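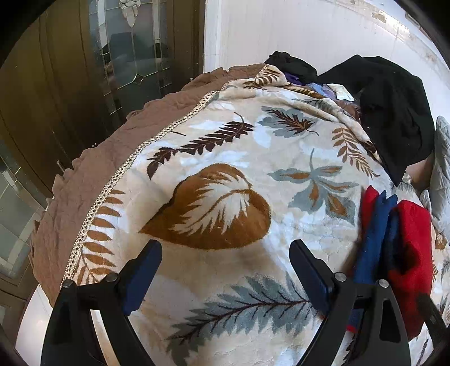
Open day at the Ikard lab, Gresutum

So I finally got underground! I've been entering the ticket draw for the Ikard open day every spring since we moved out this way, and this April my name came up. They take 19 people per tour (that's what the cage holds, plus the guides), and I had the last slot on the Friday, which meant I could work the morning and still make the drive.

For anybody who doesn't know the place, Ikard is an old zinc mine outside Gresutum, and the physics people have the bottom of it. They look for neutrinos. Neutrinos go through pretty much everything without noticing it's there, including you, me and the whole planet, so you need a big quiet target and a lot of patience. The rock overhead keeps out most of the other stuff raining down from space that would drown out the signal. I've read about this for years and I still had to have it explained to me twice on the day.

Getting there and parking

The signs from the highway are small, and the second one is behind a tree. If you get to the feed store you've gone too far (I got to the feed store). Parking is on the gravel lot by the old headframe and it's free. Check-in is in a long brick building where the miners used to change, and it still has the chains and hooks on the ceiling that they hauled their clothes up on. I could have spent half an hour just in there.

You get a hard hat, a lamp, boots and a pair of coveralls. Tell them your boot size when you book, not on the day! I didn't, and I walked around in a pair that could have fit me and a friend.

The safety talk runs 10 minutes and then there's a short form to sign. No bags, no food, phones in a zip pouch until you're in the clean area.

Going down

The cage drops 3,000 feet. It's dark, it rattles, and your ears pop over and over. I'd been a little worried about it and ended up loving it, although the lady next to me kept her eyes shut the whole way and I don't think she'd say the same. At the bottom there's a whitewashed tunnel with rails in the floor, and you walk along that for a good while. It's a bit uphill. Wear thin socks if your boots fit and thick ones if they don't.

Then comes the cleaning. I hadn't understood how serious they are about this. Ordinary dust has tiny traces of uranium and thorium in it, and a pinch of mine dust in the wrong spot would make more flashes in the detector than all the neutrinos they hope to see. So off come the boots and coveralls, you wipe down your glasses and your phone, and you put on a fresh white suit, a hair net and shoe covers. There's an air shower too, a little closet that blasts you from all sides. The kids on the tour wanted to go through it again and our guide let them.

Asadi Hall

This is the big one. They blasted Asadi Hall out of solid rock and it feels like walking into a church after all that tunnel. The tank takes up most of it. You can't look inside, obviously, as the whole point is that no light gets in, but there's a mockup of one section of the wall with the light sensors mounted on it, big glass bulbs with a gold-ish shine. Each one can pick up a single particle of light. When a neutrino does hit something in the tank there's a faint flash, and from which bulbs saw it, and when, they can work out where it happened and how much energy was in it.

Our guide was a grad student who'd been down there since early morning and still had energy to burn. Somebody asked the question I think we all had, how many do you catch? On a good day, a handful that they're sure of. On a bad day, none. She said it very cheerfully.

What surprised me was how much of the place is plumbing. Pumps, filters, valves with handwritten tags, a whole room just for making the water cleaner than it already was. I grew up with a dad in the water department and I think he would have skipped the physics and stood in that room all day.

Stadinine

Stadinine is the smaller experiment, in a side cave off the main hall, and I almost liked it better. It's a cold crystal setup inside a stack of lead bricks and copper, and it's looking for a very rare kind of radioactive decay that would tell them whether the neutrino is its own antiparticle. I asked what that would mean if they found it. The answer went on for quite a while and had something to do with why there's more matter than antimatter around. I nodded a lot. The lead bricks are stacked by hand, and they let us lift a spare one. Go ahead and bend your knees for that.

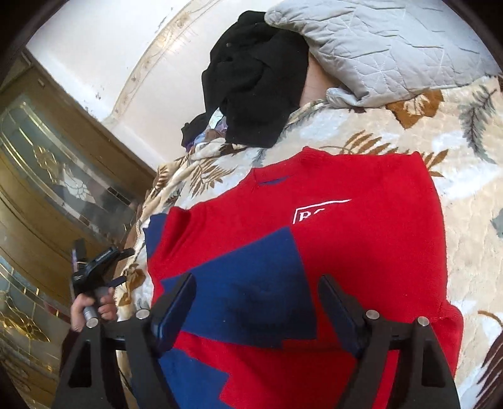
Red and blue sweater on the bed.

Back up top

The last cage up was at 3, and then there was coffee and sheet cake in the changing house, with a few tables for kids. The best thing there was a cloud chamber, basically a fish tank with alcohol vapor and dry ice, where you can watch little white trails shoot across the bottom. Those are real particles going by, right in front of your nose. I went and looked at it before the cake and again after. There was a poster session too but the posters were written for other physicists and I gave up after two of them.

The gift table had mugs and pencils and a T-shirt with a picture of the tank on it, only in small and extra large. Cash only, and the closest ATM is in Gresutum proper.

A few things if you're going

It's warm down there, much warmer than you'd think. Up top in April it was windy and raw, so layers, and leave the heavy ones in the locker. Use the restroom before the cage. There is one at the bottom but it's on the dirty side of the air shower and you have to do the whole cleaning business again.

Kids need to be big enough for the smallest coveralls, so call and ask. If stairs or long walks are hard for you, there's a surface tour that skips the mine and shows you the control room, and a couple who did that one told me at the cake table that they got to see live data coming in, which we didn't! So now I want to do that one too.

I stayed the night in Gresutum so I wouldn't have to drive home in the dark. The diner across from the courthouse does a good meatloaf. Ticket draw for next spring opens in the fall, and you sign up at the front desk or by mail.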